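Unit 6: Ground, Size, and the Preparation of Supports

Reading for this unit: course reader, section on panel and canvas; studio safety sheet (hand this in signed before the lab).

6.1 Terms

Support: the material that carries a painting. Wood panel, canvas, copper, paper, and plaster wall are the supports covered in this course.

Size: a thin coat, usually animal glue in the older practice, applied to close the pores of the support. Size is a sealer. It adds very little thickness.

Ground: the layer on which the paint sits. A ground has body, color, and a controlled degree of absorbency. In the older Italian workshops the ground on panel was gesso, made from gypsum and glue. North of the Alps it was more often chalk and glue.

Imprimatura: a thin, usually tinted layer over the ground. It may be applied before or after the underdrawing.

Students often use "gesso" for any white primer. In this course the word is kept for glue-bound gypsum or chalk. The acrylic product sold under that name will be called acrylic primer.

6.2 Why the ground matters to the look of a painting

Paint films are rarely fully opaque. Light passes through the upper layers, reaches the ground, and some of it comes back. A white, smooth, fairly non-absorbent ground returns the most light, and thin transparent layers over it look saturated. A brown or red ground returns less. Painters who used dark grounds worked toward the light, placing opaque highlights and leaving the ground to serve as a middle or dark tone.

Oil paint also changes with age. Many oil films grow more transparent over time, and the ground begins to show through where the painter meant it to be covered. On a dark ground the half-tones sink first. On a white ground the same change may expose underdrawing or earlier corrections (pentimenti).

Absorbency affects handling. A very absorbent ground pulls oil from the paint, so the brush drags and the surface dries matte. A ground with too little absorbency lets the paint slide, and adhesion can suffer.

6.3 Panel

Panel makers preferred seasoned wood. Poplar is common in Italy; oak is common in the Low Countries. Both move across the grain as humidity changes, and glue-bound grounds are brittle. The result is cracking, which tends to run with the grain.

The usual sequence on an Italian panel:

Wood planed and joined
Knots cut out or covered
Glue size, one or more coats
Linen strips or a full linen layer, laid in glue
Coarse gesso (gesso grosso)
Fine gesso (gesso sottile), several thin coats
Scraping and smoothing

The linen layer spreads stress from the joints. It does not remove the stress, and many panels show a straight crack directly over a joint even where linen is present.

6.4 Canvas

Canvas became common in Venice earlier than in most other centers. It was light, could be rolled, and could be made large by sewing widths together. Seams are often visible in raking light and can help establish the original size of a work.

A thick glue gesso will not tolerate the bending of canvas. Painters thinned the layer, filled only the gaps of the weave, or moved to grounds bound in oil. Linseed oil rots linen fibers when the two are in direct contact, and the size layer must be complete before an oil ground goes on.

Weave has a visible effect. A plain, tight weave nearly disappears under a moderate ground. Twill and herringbone weaves remain visible through the paint and were sometimes chosen for that reason. Weave count, given as threads per centimeter in warp and weft, is a standard entry in a technical report. Two canvases with matching counts may come from the same bolt, but a match in count alone is weak evidence. Slight changes in thread thickness along the cloth are more useful.

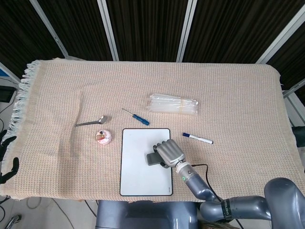
Fig. 6.3. Waffle-textured cloth with a fringe along one edge.

6.5 Reading a cross section

A cross section is a tiny paint sample mounted in resin and polished so that the layers are seen edge-on. Samples are taken from existing losses or from the margins. The notes for the Clenberg altarpiece, used in the lab, list the layers from the bottom up:

Layer 1: gypsum in glue, coarse particles
Layer 2: gypsum in glue, fine particles
Layer 3: thin brownish line, probably glue or oil sealing the ground
Layer 4: lead white with a little black, continuous
Layer 5: azurite in lead white
Layer 6: azurite, larger particles
Layer 7: varnish, uneven

At 100x the two gypsum layers are hard to tell apart. At 400x the change in particle size is clear. Record the magnification with each drawing; a drawing without it will be returned.

Layer 4 is the imprimatura. Its presence under blue does not prove that it covers the whole painting. A local underlayer looks the same in a single sample. The Clenberg report took samples from the blue robe, the sky, and the green foreground, and found Layer 4 in all 3. The report still says "probably overall," and you should keep that wording in your own write-up.

6.6 Comparison: the Tustholm portrait

The Tustholm portrait is on a medium-weight linen with a double ground. The lower layer is red earth in oil; the upper is gray, made from lead white and charcoal black. Double grounds of this kind are found in many northern centers. One common explanation is cost: the cheap earth fills the weave, and the more costly lead white is saved for the thin upper layer. A second explanation is optical. The gray gives a cool middle tone that can be left exposed in the shadows of the flesh.

Look at the jaw line and the left temple in the slides. The gray is bare in both places. Around the collar the upper ground is worn through and the red shows as small dots on the high points of the weave. This is damage from past cleaning and should not be read as a warm glaze.

6.7 Lab: preparing a test panel

Each student prepares one small panel, divided in half. The left half gets glue and chalk; the right half gets acrylic primer.

Soak the glue in cold water overnight. Warm it in a water bath until fluid. Do not boil it – overheated glue loses strength. Brush one coat of size on the left half and leave it to dry before the next session. Sift the chalk into warm size, stirring slowly to keep out air bubbles. Apply up to eight thin coats, turning the brush direction for each. Let each coat lose its shine before the next goes on.

Sand with 400 grit, then finish with 800. Wear a mask while sanding. Wipe down the bench with a damp cloth and do not sweep dry.

On both halves, lay one stripe of raw umber in oil and one stripe of the same paint thinned with solvent. Note drag, spread, and surface sheen at once and again at the next session.

Pinholes in the chalk ground come from trapped air. They can be rubbed over with a damp fingertip while the layer is fresh. Once several coats cover them they cannot be fixed without scraping back.

6.8 Questions for the write-up

Which half held a sharper edge on the thinned stripe? Relate your answer to absorbency.

The Doherty panel has a crack running straight down through the figure's shoulder. What would you check on the back before calling it a joint crack?

The Enent fragment has its painted edge cut on three sides and a strip of bare canvas on the fourth, with small curved distortions in the weave (cusping) along that side only. What does this suggest about the original format?

Write-ups should run two to four pages, with layer drawings attached. Label each layer with its number, color, and likely binder, and mark any binder that has not been tested as "assumed."

Unit 7 covers underdrawing and transfer methods. Bring tracing paper and a soft pencil.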